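Six hundred tries at a memory stick

Monday, a bit before eight, and the coffee machine at Flelasau is already out of beans. Noemi Zuccaro doesn't seem to care. She has a case open on the bench and a headset round her neck and she's talking fast, because the arm is booked from eight and she wants every minute of it.

The job sounds dull. Take a desktop apart, put it back together, do it again. Slightly differently each time. Record all of it. Then hand the recordings to a learning system and see if it can work out the same moves by itself.

"People want to hear about the model," she says. "I spend my day on screws."

Flelasau refurbishes office computers. Big batches, mixed ages, mostly out of schools and insurance offices. Stripping them is slow work and hard to hire for, and two years back the company started paying a small team upstairs to find out whether an arm could do part of it. The project is called Truser. Four people, one bench, a lot of extension cords.

Every example starts with a person. Hậu Kiều does most of them. He steers the arm by hand controller from a stool by the window, watching the gripper and hardly ever the screen. Close on the part, pull, lift, carry, set it down in the fixture. A good one takes 92 seconds. A bad one takes as long as it takes, and they keep those too.

That was a fight, early on. The first batch was all clean runs, picked by hand, everything smooth. The system trained on it looked great right up until a part snagged, and then it just froze, or pushed. It had never seen anyone get out of trouble. So now Kiều fumbles on purpose, about one run in every handful. Grabs a cable too low, lets go, comes in again from the side. He says it's harder than doing it right. You have to mess up in a beleivable way.

Target for the month is 600 examples on memory alone. They do 120 on a good day, fewer when something gets moved. And something always gets moved, that's the point. Case turned a few degrees. Lamp on, lamp off. A different model of board, a different latch. Zuccaro keeps the list of changes in a paper notebook — she tried a spreadsheet, people stopped filling it in.

Cables are the worst. A memory stick is the same shape every time you look at it. A cable isn't. It sags, it springs back, it hides behind another cable. Kiều routes around them without thinking and then can't explain what he did, so there's no rule to write down, only more examples to record. Zuccaro thinks they'll need twice as many for drives as for memory. Kiều thinks more.

The fixture plates are printed down the hall, on a machine everybody calls Horton. Version after version. Blocks too tall and the fingers bump them, too short and the part slides. There's a crate of rejects under the stairs, somebody has been using one to hold pens.

After lunch comes labeling. Less fun. Each recording gets cut into steps and each step gets a word: reach, grip, release, retry. The tool they use is called Kolev, it was written in-house and it crashes if you scroll to fast. Two people label the same run without talking, then compare. They disagree most over where a grip begins. First touch? First squeeze? They argued it for most of February and settled on squeeze, then went back and redid everything from before.

Will it pay off? Zuccaro won't give me a date. The refurb floor downstairs still strips every machine by hand and she expects that to go on for a good while. What she wants by summer is memory and drives, on the cases they see most, with a person standing by. Power supplies after that, maybe. Fans she doesn't want to discuss.

By five Kiều has moved over to drives and his shoulders hurt. He shakes out his hands, picks up the controller, asks for one more before they shut down. She writes the number in the notebook and tells him to go.
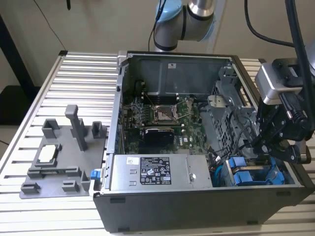
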